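From: Tala Qaisi
To: cell-users list
Subject: Re: [cell-users] Gripper stays closed after a protective stop

On Thursday, the Stiklow group wrote:

> We are seeing the arm stop in the middle of a pick from the bin. After
> the reset the gripper stays closed and the log says the grasp was
> good, even with nothing in the fingers. Has anyone had this on a
> KUKA? We swapped the gripper controller already and it made no
> difference.

Yes, we had the same thing at Sosholm in February, and it took us too long to find. I would put the controller back and look at the cable first.

Our log had 1,262 pick attempts on the block task. 51 of them ended in a protective stop. When I sorted those by wrist angle, nearly all were at the far left side of the bin, where the last joint has to turn the most to line up with a block standing close to the wall. Picks in the middle almost never failed.

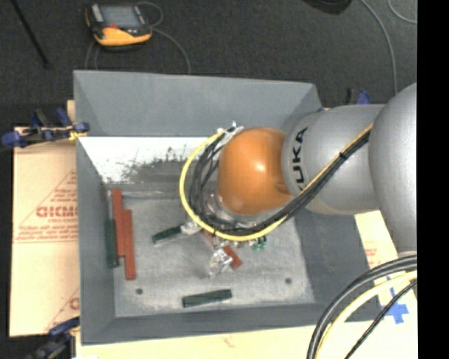

The cable bundle on ours had too little slack between the wrist and the first clip on the arm. At the end of the joint's travel it pulled on the connector, the gripper signal dropped out, and the safety input opened. When the signal came back, the Drikero driver reported the last state it had stored, and that was "closed, object held." So the arm was ready to carry on with a place move and nothing in its fingers.

What we changed:

Moved the clip up the arm and left a longer loop at the wrist.
Limited the last joint to 20 degrees short of where the cable went tight.
Made the driver clear the grasp state on every reset and read the finger position again before any motion is allowed.

Please don't skip that last one even if the cable fixes your stops. We had 2 cases where someone had a hand near the bin after a reset and the arm started to lift. No one was hurt, but the restart should not have been possible from that state. We now require the key switch in manual before anyone reaches in.

I can send the driver patch. It is written against the Maksymiv branch, so check the signal names before you load it. If you can post your joint angles at the time of the stops, I'll compare them with ours.

Tala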